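Ticket: right gripper loses force partway through a hold
Project: Prekwood (two-arm table build, shared shop)
Opened by: Lok-yiu Fung
Assigned: Lionel Leblanc
Status: open, was closed, open again
Priority: normal

Lok-yiu Fung
The right gripper closes on the fruit, reports a good grip, and then the current reading sags while the fingers are still closed. Sometimes the mango slides down a little. Sometimes it stays put and only the number drops. Left arm is fine with the same settings. I have seen it on 5 runs out of 40, so it is easy to miss if you only try it twice.

Already tried: new zero on both fingers, reseated the plug at the wrist, restarted the Fludgate controller. No change that I would bet money on.

Lionel Leblanc
Looks like the old firmware problem from February. Flash the Damura build on both grippers and raise the hold current to 50 percent. Closing this.

Lok-yiu Fung
Reopening. I flashed both and I don't buy it. If it were firmware I would expect the left one to do it too, and it never has. Raising the hold current just hides it - the reading starts higher and sags by the same amount. Please don't close these before someone has run it.

Lionel Leblanc
Fair. What about the fruit? That mango has a shiny coating and the skin is cracked. Could be slip.

Lok-yiu Fung
Could be, but slip doesn't explain the runs where nothing moves. I swapped in the lemon and got one sag there as well. A slick mango might make it worse. I doubt it is the cause.

My guess is the cable. On the right arm it goes up from the gripper and back over the arm, and the sag mostly shows when the wrist is turned in toward the basket. The Plattner guide says to leave a loop of slack at the wrist and gives no length, so thanks for that.

Lionel Leblanc
Then swap the cables left to right. If the fault moves, you win. Also put the hold current back where it was so we are comparing the same thing. And send me the pose you mean, I can't picture it from the joint numbers.

Lok-yiu Fung
Current is back to the old value. Cable swap not done yet, I want 2 clean sets of runs before I touch anything. Pose is the mango grip at the basket. Same setup in both, one from the head camera and one from a wrist.

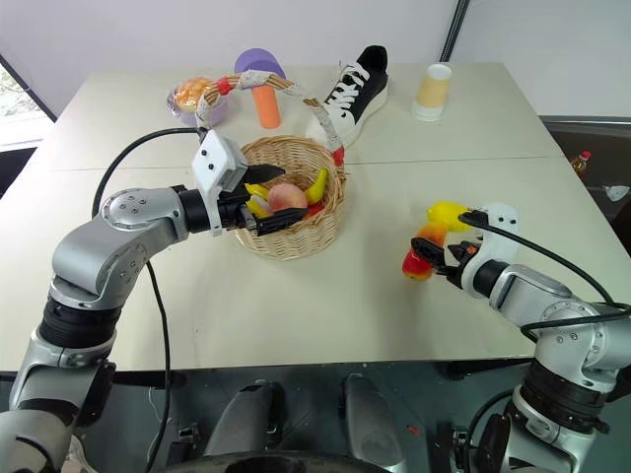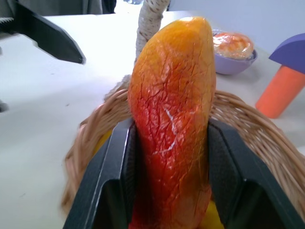

Attached: mango in the gripper, basket on the table, head view first and wrist view second. 2026-06-29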